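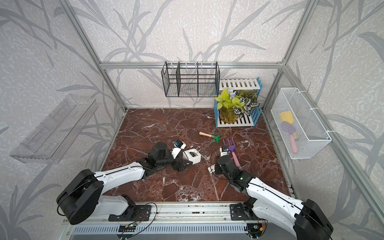
A two-arm tabletop cell of the Trollcombe type, with toy garden tools on the floor between the arms.

Trollcombe gripper fault

Main page – Robotics – Incidents – Recent changes

The Trollcombe gripper fault was a recurring failure in a group of tabletop two-arm robot cells operated at the Trollcombe test site. Grippers lost their hold on light objects partway through a lift, and in some runs the arm continued its programmed path with nothing in its fingers. The fault was first logged in January and affected 6 cells before work was stopped.

Background

The cells were assembled by Stoyanova, a small integration firm, and were used to practice sorting and putting away household items. Each has two arms fixed to an aluminum rail along one side of a square work floor, with baskets and shelves on the walls. Toy garden tools were among the standard objects. Their handles are narrow and smooth, and a small loss of grip force was enough to let them turn or slip.

Fault

In a series of 50 lifts run after the first reports, 37 ended in a drop. Operators at first blamed worn finger pads, and replacing the pads brought no change. The gripper software, supplied under the name Festeo, was then found to reset its force limit to a low default whenever communication with the wrist was briefly interrupted. No error was shown to the operator.

The interruptions were traced to the cabling. On the affected arms the wrist cable had too little slack and pulled on its connector when the elbow was fully extended. A second set of cells at Drultcombe used the same software but longer cables – these did not show the fault.

Safety

No injuries were reported. On 2 occasions an operator reached into a cell to pick up a dropped tool while an arm was still moving. The site's written procedure required both arms to be stopped first, but the stop button could not be reached from the side where tools were usually retrieved.

Changes

Stoyanova rerouted the wrist cables and added strain relief at the connectors. The software was changed so that any loss of communication halts both arms and must be cleared by hand. A second stop button was added to each cell. Work resumed after a repeat of the lift series, although occasional drops of the thinnest handles were still recorded.

See also: Cable strain relief – Emergency stop – Gripper force control

Last updated 2024-11-18
Shares: 6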